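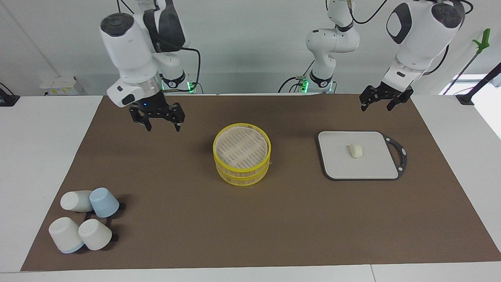
Two arms, a steamer basket and a cutting board at Groselano's test kitchen.

Groselano is getting more robot arms! The test kitchen has set aside money for a second two-arm table, with delivery planned for April. Berhanu Mekonnen, who drew up the budget, got quotes from Brundau and Abreu and went with Brundau, partly for the 60-month service plan. Spare gripper fingers are on the order too, 49 pairs of them. "We kept running out, so I'm thrilled," said kitchen lead Conceição Serrano. Next up is deciding where to put it all.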